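Harnwood Flerport: Questions and Answers About the Two-Arm Benches

Last updated Sunday, May 21, 2023

These questions came in through the break room box, the shift meetings, and email. Where several people asked the same thing, we combined them. If your question isn't covered, see the contact information at the end of the page.

What is changing at Flerport?

The sorting and kitting area is getting robot benches. Each bench has two arms that share one tabletop. They will take over part of the small-parts kitting that is now done by hand at the long tables. The first benches are going into Bay 3. Receiving, packing, shipping and the returns desk stay as they are.

What is small-parts kitting, for those of us in other departments?

Customers order sets made up of loose pieces: replacement packs for classroom building sets, hardware bags, craft assortments. A kitter picks the pieces for one set, checks them against the card, and puts them in a bag or tray. On a full day the area turns out 3,696 sets across both shifts.

Which sets will the benches do?

To start with, only the Grandard classroom refill packs. The pieces are rigid, they don't tangle, and the card rarely changes. Hardware bags with washers or springs stay with people. So does anything soft, anything in a blister pack, and any order with a handwritten note on it.

Are people losing their jobs?

No positions are being cut because of the benches. That commitment is in writing and runs through the end of the current agreement. When someone in kitting leaves or retires, the opening may be filled in another department. We would like you to know that now so it doesn't come as a surprise later.

Will my pay change?

Your base rate does not go down. Kitters who finish bench training move up one pay step on the first full pay period after sign-off. The piece bonus for Grandard packs ends in June, when the benches take over those orders. Anyone who earned that bonus regularly will get a flat weekly amount in its place, figured from their own records. Payroll will send you your number individually. Check it and report any mistake within 14 days.

What does a bench operator do all shift?

Loads pieces, clears jams, checks finished sets, and teaches the arms new moves when a card changes. Teaching takes up more of the day than most people expected. The operator guides the arms through the task many times, and the software learns from those runs. An operator usually looks after two benches. There is more standing and walking than at the long tables, and less repeated wrist motion.

Do I need a computer background?

No. Of the people trained so far, most came straight from the long tables. You need to be able to follow a checklist on a screen and write a short note about what went wrong. Knowing the parts matters more. Someone who has packed refills for years can see a bad pick coming before the software flags it.

How long is the training?

Three shifts in the training room and then two weeks on the floor with a second person. Training is paid at your regular rate, including overtime if it falls outside your normal hours. Sign up on the sheet outside the supervisors' office. Seniority decides the order if a session fills up.

Can I say no to bench training?

Yes. You stay in kitting on hand-packed orders as long as there is enough of that work. If the hand-packed volume drops, you will be offered a place in packing or returns on the same shift before anything else is discussed.

Who made the benches?

The arms and control software were put together by Arabzadeh, a small integrator, and adapted to our trays and cards. Their technician is on site during day shift. On second shift, call the maintenance line first, and maintenance will call the technician if they need to.

Are the arms safe to work next to?

The arms are small and slow compared with the palletizer on the dock. They can still pinch a finger or catch a sleeve. Press the pause button before reaching onto the tabletop and wait for the arms to stop. Don't wear loose gloves or hanging badges at a bench. Tie back long hair. Any pinch, even one that leaves no mark, goes in the incident book.

Why do the arms practice with toy bricks?

Bricks are close in size and feel to the Grandard pieces and they can be dropped without harm. New moves are tried on them first: pick up one brick, turn it, pass it over, set it down. Small light-colored bricks on a white tabletop are harder for the cameras than red or green ones, so we keep both kinds in the practice mix. 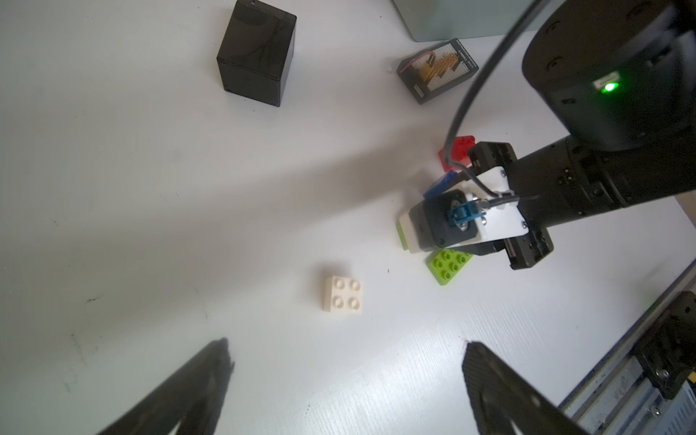
A move is released to the floor after 900 practice picks, and Kiri Hapeta signs the release sheet. Until that sheet is signed, the operator on that bench packs the order by hand. Please don't skip this step to catch up on a late order, even if a supervisor asks you to. Call Kiri and she will sort it out.

What do the cameras record?

The cameras on the arms point at the tabletop. The video is kept to teach the software and to look into bad picks. Your hands may show up when you reach in. The video is not used for timing breaks, for discipline, or in reviews, and supervisors do not have access to it. The steward can ask to see the access log at any time.

Will there be a speed target for operators?

Not this year. We will track sets completed per bench, with no operator names attached. If a target is proposed later, it has to go through the shift meeting first.

What happens when a bench goes down?

Move the open orders to the long tables and tag the bench. The tables and the hand cards are staying in Bay 3 for this purpose. You will not be sent home early because a bench is out.

Who gets the blame for a wrong set?

A wrong set gets logged against the bench and the card number. If it was loaded wrong, we go over the loading steps again with whoever was on. Write-ups for miscounts on hand-packed orders follow the same rules as before.

Who do I contact?

Bench training and practice moves: Kiri Hapeta, training room, both shifts on alternating weeks.
Pay, job placement and the written commitment: Bernd Ostermann, operations office, next to the time clock.
Printed copies of this page are in the rack by the Bay 3 door.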